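A Year of Household Accounts
Posted November 4, 2025 by Timo Hagedorn

Readers of this journal will recall that in April of last year I undertook to record every expenditure of the household in a single ledger, and to report on the results once the exercise had run its course. The report was due in the spring. It has been delayed by a change of bank and by the replacement of the furnace, and I thank those who wrote to enquire after it.

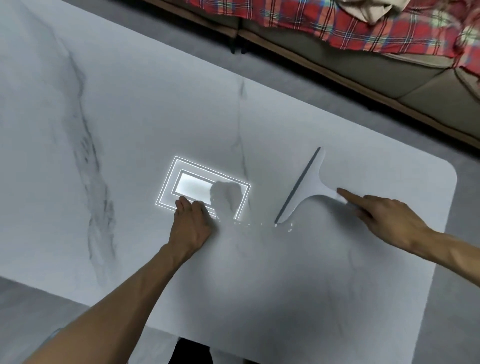
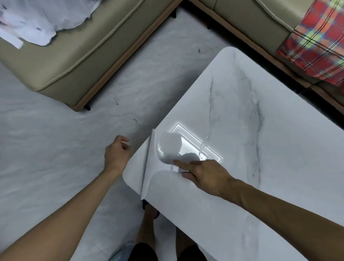
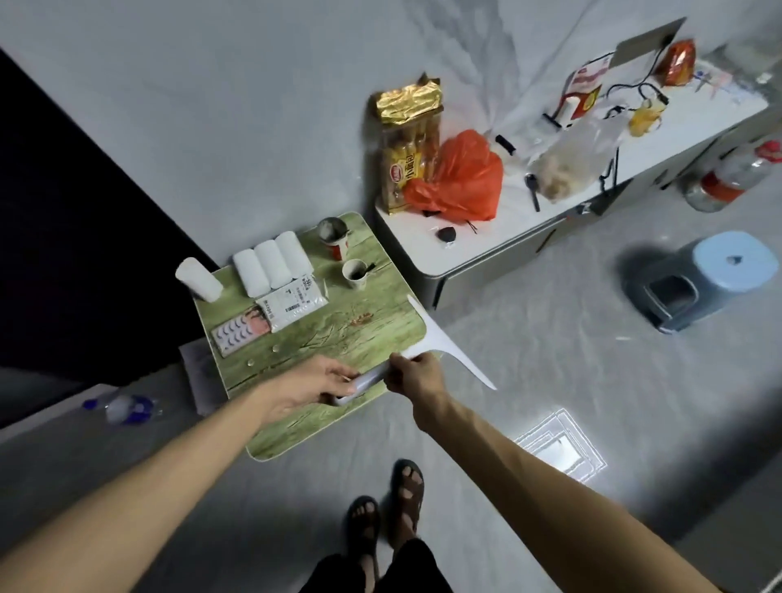

The ledger is divided into fixed costs, food, transport, and a fourth heading entitled Sundries, under which the greatest difficulties arose. Fixed costs require little comment, as they arrive on a statement and may be copied out in a few minutes. Sundries must be gathered from receipts, and receipts fade. Toilet paper, such as the rolls on the green table, was entered under Food for the first several weeks for the simple reason that it was purchased at the grocer's and appeared on the same slip. A squeegee was entered under Repairs, a heading that had not been authorized and was subsequently withdrawn. All such entries have now been moved.

The total recorded under Sundries for the twelve months was $3,344. I had set aside $1,000. The discrepancy was examined at some length in this household, and the estimate has been found to be at fault, having been drawn up from memory in a single evening with no reference to past statements. It had made no allowance for gifts, postage, light bulbs, veterinary items or the annual fee for the storage locker on Vallance Street. I regret the error and have revised the figure for the present year.

With respect to method, two systems were tried. The first was Elent, a budgeting application recommended by my brother-in-law, which I used until midsummer. It is well designed and its charts are clear. However, it assigned categories on its own authority, and I found that I was spending as much time correcting it as I would have spent writing the entries by hand. The second was a columnar book with a green cloth spine from Hnatiuk, the stationer near the old post office. The book has no charts. It was adopted for the remainder of the year and remains in use.

Entries are made in pencil on the day of purchase and confirmed in ink at the end of the month, when the chequing account is reconciled. My spouse and I each initial the page. Friends have described the practice as excessive, and one has asked whether minutes are kept – they are not, although a short note is added where an item has been disputed. The longest of these concerns a pair of snow tires and extends into the margin of the following page.

Several matters remain unresolved. Cash spent while travelling was poorly recorded, in particular during our stay in Prikevden, where the bakery and the ferry office issued no receipts and I relied on what was left in my coat pocket each evening. Loyalty points have been left out altogether. A correspondent has suggested that they be treated as income, a view I do not share, although I am prepared to consider a worked submission.

The following changes apply to the current ledger. Cleaning and paper goods have been given a column of their own. Gifts have been separated from Sundries and will be reviewed twice a year, once before the holidays. The grocery slip is to be marked up at the kitchen counter before it is filed, and whoever did the shopping is responsible for marking it.

Correspondence on these points may be directed to the usual address. Replies will be slower than normal until the furnace warranty has been settled.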